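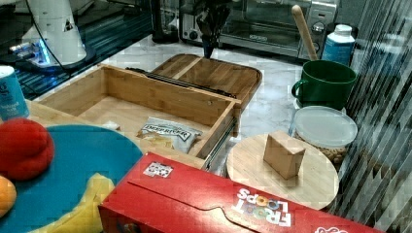
Kitchen sort-out, continued

Right, quick one this month as the printer wants everything by Wednesday and I still haven't done the back page.

Thank you for all the replies to the piece on drawers and cupboards. Didn't expect that many. Seems half of Samley has a kitchen drawer that won't shut. 106 of you filled in the slip, which beats the parking one by miles.

Main findings, such as they are. Most hated thing: lids with no tubs. Second: spices. Third, and I hadn't seen this coming, instruction booklets for things you no longer own. One reader in Dhanial Road has the booklet for a fridge her mother had. Still in the drawer. Won't chuck it. Fair enough.

Covadonga Lozano ran the evening session in the hall on sorting out a small kitchen and it was packed, extra chairs fetched from upstairs. For those who couldn't get in, my notes, such as I can read them:

Start with one drawer. Not the whole room. Everything out, onto the worktop, wipe the drawer, have a cup of tea, then look at what you've got. Anything you have to think hard about goes in a box with the month written on it. If you haven't been in the box by summer, off it goes.

Things live where you use them. Tea towels by the sink, wooden spoons by the cooker. Sounds obvious but mine were at the opposite end next to the bin bags and had been for years.

Spices: smell them. If it smells of dust it is dust. Buy small. She does hers in date order with a bit of masking tape on the lid, I have tried this and it lasted a week.

Shallow drawers for flat things, deep drawers for pans, and don't stack anything more than 3 high or you will never get to the bottom one. Someone asked about the corner cupboard. Long silence. Then she said put the Christmas things in it and shut the door.

Sticky runners. Lots of questions on these. Hoover out the crumbs first, then a damp cloth, let it dry, then try it again before you go buying anything. Old wooden runners like a rub of candle wax. Metal ones, check the screws havent worked loose.

She also brought along a household book from 1937 that was her great aunt's, with a whole chapter on how to keep a larder. Shelf paper changed every season! Passed round the room and came back with all its pages, thank you. She's happy to lend it if you ask nicely and keep it away from the jam.

Swap table. We're doing this again next month, same hall, doors at 10am. Bring clean kitchen bits you don't want, take home ones you do. Pans, tins, jugs, cake stands, all good. No knives please, and nothing with a plug as we've no one to test them. There are 24 tables and they go fast so put your name on the sheet by the door if you want a whole one to yourself. Otherwise just share.

Lost property from last time: a blue casserole lid, one oven glove (left), and a set of measuring spoons on a ring. In the office. The lid is a good one so somebody must be missing it.

Corection from last issue, the lemon drizzle should have said teaspoon of baking powder, not tablespoon. Sorry to everyone who had to clean their oven.

Next time: freezers. Send me your worst. Slips in the box as usual or under the office door if it's locked.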